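Grinside Napkin Folding Club – FAQ

Do I need any experience?
Not at all! Most of us started with a plain paper napkin and a wobbly fan. Come along, grab a seat and fold with us.
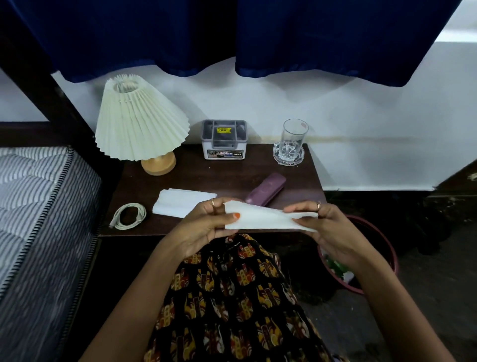

Once you're happy with the fan, try the Shemweta lily – it has only 3 folds and looks wonderful on a plate.

Paper or cloth?
Paper first, then cloth. Starch helps a lot!

When do you meet next?
June, at Pluvbridge Hall, room 2.

Related
Table Settings for Beginners
How to Starch Linen
Fliltonlow Craft Fair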